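로봇 손 공개 행사에서 배워 온 집안 공구 살림 요령

5월에 올릿소프(Ollitthorpe)에 있는 플래닌(Planine) 작업장 공개 행사에 다녀왔어요. 로봇 손을 만들고 고치는 곳인데, 저는 사실 로봇보다 정비대를 보고 싶어서 갔답니다. 남의 집 부엌에 가면 냉장고보다 싱크대 밑이 궁금한 사람 있잖아요, 제가 딱 그래요. 그런데 가서 보니 로봇도 너무 재미있고(손가락이 천천히 오므라드는데 옆에 있던 아이보다 제가 더 크게 소리를 질렀어요), 정비하는 분들이 쓰는 방법이 우리 집 서랍장이나 주방 가위, 헐거운 냄비 손잡이에도 거의 그대로 통하더라고요. 세 시간 동안 수첩이 새까매지도록 적어 왔고, 집에 와서 하나씩 해 본 것들을 모아 둡니다.

안내는 정비 쪽의 카타리나 하말류(Catarina Ramalho) 씨가 맡았고, 질문은 시연 중간에도 마음껏 받아 주셨어요. 제가 나사 이야기만 자꾸 물어서 좀 부끄러웠는데, 나중에는 공구 서랍을 통째로 열어 보여 주셨습니다. 정말 고마웠어요!

가기 전에 챙기면 좋은 것

작업장 공개 행사는 처음이라 저도 준비가 어설펐어요. 다음에 가실 분들을 위해 먼저 적습니다.

끈이 긴 숄더백은 두고 가세요. 저는 긴 끈을 손목에 둘둘 감고 다니느라 메모하기가 불편했어요. 작은 배낭이나 앞주머니 달린 조끼가 훨씬 편합니다.

굽 있는 신발도 안 돼요. 바닥이 매끈하고, 서서 보는 시간이 깁니다. 저는 운동화를 신었는데도 돌아오는 길에는 종아리가 뻐근했어요.

메모는 손바닥만 한 수첩에 연필로. 볼펜은 서서 쓰다 보면 잘 안 나올 때가 있고, 휴대폰은 타자 치느라 눈을 떼게 돼서 시연을 놓쳐요. 궁금한 것은 집에서 미리 적어 가세요. 저는 "주방 가위 나사가 자꾸 풀려요"라고 적어 갔고, 그 한 줄로 제일 쓸모 있는 답을 얻었습니다.

머리가 길면 묶고, 반지와 팔찌는 집에 두세요. 입구에서 빼 달라고 하는데 주머니에 넣으면 꼭 잃어버려요. (제 동생 이야기입니다. 반지는 나중에 세탁기에서 나왔어요.)

움직이는 것은 멈춘 다음에 만지기

시연 시작 전에 들은 첫 번째 규칙이에요. 전원을 끄고, 움직임이 다 멎은 것을 눈으로 보고, 그다음에 손을 넣는다. 들을 때는 당연한 소리 같았는데, 집에 와서 생각하니 저는 블렌더 날을 플러그 꽂은 채로 닦고 있더라고요. 재봉틀 바늘도 전원 켜 둔 채로 갈았고요.

그래서 지금은 이렇게 합니다.

블렌더와 푸드 프로세서는 플러그를 뽑아서 플러그 머리를 내 눈앞 조리대 위에 올려놓고 분해해요. 뽑았는지 기억하려고 애쓸 필요가 없습니다. 눈앞에 있으니까요.

재봉틀은 바늘을 갈기 전에 전원을 끄고 발판을 책상 위로 올려요. 무심코 밟을 일이 없어집니다.

충전식 전동 드릴은 비트를 바꿀 때 배터리를 뺍니다. 귀찮을 것 같았는데 딸깍 소리가 나름 중독성이 있어요.

선풍기 날개를 닦을 때는 날개가 완전히 설 때까지 커버를 열지 않아요. 여름에 급하면 이걸 제일 많이 어기게 되죠.

케이블은 꺾지 말고 둥글게

제가 제일 감탄한 부분이 배선이었어요. 움직이는 기계일수록 선이 접히는 자리를 신경 써야 한다고, 카타리나 씨가 헌 케이블 토막을 꺼내서 꺾었다 폈다 해 보여 주셨거든요. 늘 같은 자리가 꺾이면 속에 있는 구리선부터 끊어진다고 해요. 겉은 멀쩡한데 충전이 됐다 안 됐다 하는 휴대폰 선, 집집마다 하나씩은 있으시죠?

다리미 선은 본체에 팽팽하게 감지 마세요. 본체에서 선이 나오는 부분에 손가락 두세 개가 들어갈 만큼 고리를 하나 남기고, 나머지를 느슨하게 감아서 벨크로 끈으로 묶습니다. 다 식힌 뒤에 감는 것은 기본이고요.

청소기 선은 당겨서 뽑지 말고 플러그 몸통을 잡고 뽑기. 저희 어머니가 삼십 년 동안 하신 잔소리인데 정비하는 분 입에서 똑같이 나오니까 웃음이 났어요.

멀티탭 주변의 선 여러 가닥은 주름관(잘라 쓰는 플라스틱 관, 옆이 길게 트여 있는 것)에 넣으면 먼지 닦기가 정말 편해집니다. 다만 관 안을 꽉 채우지 마세요. 행사장에서 들은 기준은 관 굵기의 70퍼센트까지만 채우라는 것이었고, 저는 책상 밑 관에서 가닥을 덜어 냈더니 나중에 선 하나만 빼고 싶을 때 쑥 빠져서 아주 만족하고 있어요. 전기난로나 건조기처럼 열이 나는 기구의 선은 관에 넣지 않고 따로 펴 둡니다.

책상 높이를 올렸다 내렸다 하는 분들은 제일 높은 위치에서 선 길이를 맞추세요. 앉은 높이에서 예쁘게 정리해 놓고 올리면 모니터가 끌려갑니다. 네, 해 봤어요.

냉장고 뒤나 세탁기 뒤의 선은 일 년에 한 번이라도 꺼내서 눌린 데가 있는지 보세요. 저는 세탁기를 밀어 넣다가 다리로 선을 밟고 있던 것을 이번에 처음 알았습니다.

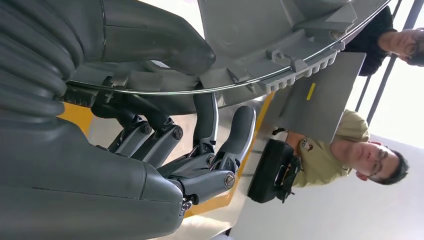

드라이버는 굵기보다 날 폭을 보고 고르세요. 집에서 쓰는 일자 드라이버는 보통 크기 하나로 다 돌리려고 하는데, 날이 홈 길이보다 좁으면 홈 가운데만 파먹고, 넓으면 나사 주변을 긁습니다. 로봇 손 아래쪽 마디에 있는 커다란 은색 나사만 봐도 머리를 가로질러 홈이 나 있죠. 이런 나사를 만나면 저는 이제 드라이버를 세 자루 꺼내서 홈에 하나씩 대 보고, 날이 홈을 거의 끝까지 채우면서 흔들리지 않는 것을 집어요. 대 보는 데 몇 초면 됩니다. 주방 가위 가운데 나사가 이렇게 생긴 집이 많을 텐데, 그동안 과도 끝으로 조이셨다면 오늘부터 그만두기로 해요. 저도 그만뒀어요!

날을 맞췄으면 누르는 힘이 먼저, 돌리는 힘은 나중이에요. 카타리나 씨 표현으로는 "누르기 칠, 돌리기 삼"이라는데, 손잡이 끝을 손바닥 한가운데로 받치면 저절로 그렇게 됩니다. 손목만으로 돌리면 날이 튀어 올라요. 잘 안 풀리는 나사는 풀기 전에 조이는 방향으로 아주 살짝만 움직여 보세요. 톡, 하고 굳은 것이 떨어지는 느낌이 난 다음에 반대로 돌리면 의외로 순순히 풀립니다. 저희 집 현관 신발장 경첩이 그렇게 풀렸어요.

십자 나사에서 홈이 벌써 뭉개졌다면 넓적한 고무 밴드를 나사 위에 한 겹 펴서 대고 그 위로 드라이버를 꾹 누르며 천천히 돌려 보세요. 심하게 뭉개진 것에는 안 통하지만 살짝 닳은 정도라면 시도할 만해요. 밴드가 찢어지면 새것으로 바꿔서 다시 합니다.

주방 가위가 자꾸 헐거워질 때

드디어 제 질문 차례! 오신 오 코널(Oisín Ó Conaill) 씨가 관절 담당이라면서 답해 주셨어요. 가위도 관절이라고 생각하면 된대요. 중심축이 하나 있고 날 두 장이 그 축에서 서로 스치는 구조니까, 꽉 조이는 것도 헐거운 것만큼 나쁘다는 거예요.

맞추는 방법은 이래요. 가위를 활짝 벌려서 한쪽 손잡이만 잡고 세웁니다. 다른 쪽 날을 놓았을 때 툭 떨어지면 헐거운 것이고, 꼼짝도 안 하면 너무 조인 것이에요. 스르륵 내려오다가 중간쯤에서 멈추면 딱 좋습니다. 나사를 아주 조금씩만 돌려 가며 다시 떨어뜨려 보세요. 날 쪽에 손이 가지 않게 꼭 조심하시고, 행주를 한 장 깔고 하면 마음이 놓여요.

맞춘 다음에는 씻고 완전히 말려서 축에 기름 한 방울. 주방에서 쓰는 것이니 식품용으로 나온 미네랄 오일이 좋고, 식용유는 시간이 지나면 끈적해져서 저는 안 써요. 예전에 참기름을 발라 본 적이 있는데 일주일 내내 가위에서 비빔밥 냄새가 났습니다. 기름을 떨어뜨리고 열 번쯤 여닫은 뒤 밖으로 새어 나온 것은 키친타월로 닦아 내세요.

나사 대신 리벳으로 박힌 가위는 집에서 조이기 어려워요. 이런 것은 칼 가는 집에 맡기거나 택배 상자 전용으로 물러나게 합니다.

오신 씨가 덧붙이기를, 시험용 손가락은 한 번 점검하고 나면 다음 점검까지 2,000번을 굽혔다 편대요. 그 말을 듣고 저희 집 싱크대 문을 떠올렸어요. 하루에 몇 번을 여닫는지 생각해 보면 경첩이 불쌍할 지경인데, 이사 온 뒤로 나사 한 번 들여다본 적이 없더라고요.

싱크대 문 경첩 한 바퀴 돌기

그래서 집에 오자마자 했습니다. 한 번 날 잡아서 하면 뿌듯함이 오래가요.

문을 열고 위아래로 살짝 들어 올려 봅니다. 덜컥거리면 경첩을 몸통에 고정한 나사가 풀린 것이니 그것부터 조여요. 문끼리 높이가 어긋난 것은 그다음에 맞춥니다. 순서를 바꾸면 두 번 일해요.

조일 때는 전동 드릴 말고 손 드라이버로. 싱크대 몸통은 대개 합판이나 가공 목재라 세게 돌리면 구멍이 금방 헐어 버려요. 이미 헐어서 나사가 헛돌면 이쑤시개에 목공풀을 묻혀 구멍에 꽉 차게 밀어 넣고, 풀이 마르면 튀어나온 부분을 잘라 낸 뒤 나사를 다시 박으세요. 오래된 요령인데 여전히 잘 됩니다. 풀은 하룻밤 말리는 게 좋아요. 저는 성격이 급해서 저녁 먹고 바로 박았다가 다시 했습니다.

경첩이 삐걱거린다고 분무식 윤활제를 바로 뿌리면 그릇에 튀어요. 면봉에 한 번 뿌려서 그 면봉으로 축만 콕콕 찍어 주세요. 아래 칸에 신문지를 깔아 두고요.

나사를 잃어버리지 않는 분해법

정비대 위에 놓인 것 중에 제일 탐났던 물건은 비싼 공구가 아니라 얕은 쟁반이었어요. 바닥에 종이를 깔고, 분해하는 물건의 모양을 대충 그린 다음, 뺀 나사를 그림에서 원래 있던 자리에 올려 두는 거예요. 너무 간단해서 웃음이 났고, 집에 오는 길에 당장 쟁반을 하나 샀습니다.

저는 여기에 마스킹 테이프를 더했어요. 종이 위에 테이프를 끈끈한 면이 위로 오게 붙여 놓고 나사를 그 위에 눌러 두면 고양이가 쟁반을 건드려도 굴러가지 않아요. 뺀 순서대로 옆에 번호도 씁니다. 조립은 번호를 거꾸로 따라가면 끝이에요.

나사 길이가 비슷비슷할 때 특히 고마운 방법이에요. 헤어드라이어 뒷면 필터를 청소할 때, 안경다리 조일 때, 아이 장난감 건전지 뚜껑 열 때도 씁니다. 쟁반 색은 흰색이나 연한 색을 고르세요. 어두운 쟁반에 검은 나사를 올려놓으면 눈이 빠져요.

바닥에 떨어진 작은 나사는 불을 끄고 손전등을 바닥에 눕혀서 비추면 그림자가 길게 생겨서 금방 보입니다. 카펫이라면 청소기 입구에 헌 스타킹을 씌우고 빨아들여 보세요.

한 사람이 만지고 한 사람이 적기

또 하나 따라 하고 싶었던 것은 일하는 방식이었어요. 공구를 쥔 사람은 공구만 쥐고, 기록은 다른 사람이 합니다. "조금 더요", "지금 거기요" 하고 말로 주고받는 모습이 꼭 합주 같았어요.

집에서는 벽에 선반 달 때 이 방법이 정말 좋아요. 한 사람은 선반을 받치고, 다른 사람은 멀찍이 떨어져서 수평을 봐 주고 숫자를 적습니다. 둘이 동시에 선반에 달라붙으면 아무도 전체를 못 봐요. 저는 남편과 역할을 정하고 나서 선반 달다가 싸우는 일이 확 줄었어요. (없어졌다고는 안 했습니다.)

혼자 사는 분은 휴대폰 녹음을 켜 놓고 중얼중얼하면서 작업해 보세요. "윗 나사 반 바퀴, 아래 나사 그대로." 다음에 같은 고장이 났을 때 들으면 꽤 도움이 돼요. 목소리가 좀 민망하긴 합니다.

고친 기록은 물건 가까이에 붙이는 게 좋더라고요. 저는 세탁기 옆면에 작은 카드를 붙여 필터 청소한 달을 적고, 정수기 필터도 그렇게 해요. 앱에도 적어 봤는데 앱을 열지를 않아서요.

바닥 선 하나로 정리하기

정비 공간에서는 어디까지 물건을 두어도 되는지 바닥 선으로 정해 두면 편하다는 이야기를 들었어요. 다용도실에서 바로 따라 해 봤습니다. 문이 열리는 범위를 따라 마스킹 테이프를 붙이고, 그 안쪽에는 빨래 바구니든 분리수거 봉투든 두지 않기로 했어요.

처음부터 강한 테이프를 쓰지 말고 마스킹 테이프로 한두 주 살아 보세요. 선 위치가 꼭 한 번은 바뀝니다. 저희는 냉장고 문을 깜빡해서 다시 붙였어요. 자리가 정해지면 바닥용 테이프로 바꾸는데, 붙이기 전에 먼지를 닦고 물기를 말리는 것만 지키면 가장자리가 잘 안 일어나요. 떼고 나서 끈끈이가 남으면 드라이어로 살짝 데운 뒤 헌 카드로 밀어내고, 원목 바닥이라면 구석에서 먼저 시험해 보세요.

선을 밟고 물건을 놓으면 아이가 제일 먼저 잡아냅니다. 얼마나 신나서 알려 주는지 몰라요.

좁은 틈을 닦는 도구

관절 사이처럼 좁은 틈은 어떻게 닦느냐고 다른 방문객이 물었는데(좋은 질문이라 제가 다 박수를 쳤어요), 답은 부드러운 마른 붓이었어요. 먼지는 젖기 전에 털어 내야 떡이 되지 않는다고요.

화장 붓 중에 안 쓰는 것을 씻어서 말려 두면 키보드, 리모컨, 창틀 레일, 가스레인지 손잡이 뒤쪽에 다 쓸 수 있어요. 붓으로 털고, 청소기로 빨아들이고, 그래도 남은 기름때만 물기를 꼭 짠 천으로 닦습니다. 창틀은 특히 물부터 뿌리면 진흙이 돼요.

입으로 후 부는 것은 하지 마시래요. 침이 튀고 먼지는 더 깊이 들어갑니다. 고무로 된 사진용 블로어가 있으면 그것을 쓰고, 없으면 붓으로 충분해요.

재봉틀 북집 안의 보풀도 붓으로 끄집어내세요. 바깥에서 안으로 밀어 넣지 말고 안에서 바깥으로요. 저는 이번에 꺼낸 보풀로 작은 양모 공 하나를 만들 뻔했어요.

행사에서 받은 질문지에 적어 낸 것

나오는 길에 의견을 적는 종이를 주셔서 "정비대 시간을 더 길게 해 주세요"라고 썼어요. 킬리안 쿠르투아(Killian Courtois) 씨가 다음번에는 방문객이 연습용 관절을 직접 분해하고 조립해 보는 자리를 생각 중이라고 하더라고요. 정해진 것은 아니라지만 저는 벌써 쟁반을 들고 갈 생각입니다.

가시는 분들께 하나 더. 주차장은 작업장 뒤쪽이 널찍하고, 매점은 없으니 물과 간식을 챙기세요. 로봇이 움직이는 시연은 시작 직후와 끝나기 직전에 있었는데 끝날 때 쪽이 사람이 적어서 앞에서 볼 수 있었어요. 아이와 함께라면 소리에 놀랄 수 있으니 먼저 뒤쪽에서 한 번 보고 앞으로 가는 게 좋겠습니다.

헐거운 냄비 손잡이 이야기는 쓰다 보니 길어져서 따로 올릴게요. 나사를 조여도 사흘이면 다시 도는 냄비가 있어서 와셔를 바꿔 가며 시험하고 있습니다. 혹시 유리 뚜껑 꼭지가 자꾸 헛도는 분 계시면 댓글에 뚜껑 안쪽 나사가 십자인지 일자인지 적어 주세요. 같이 해 봐요!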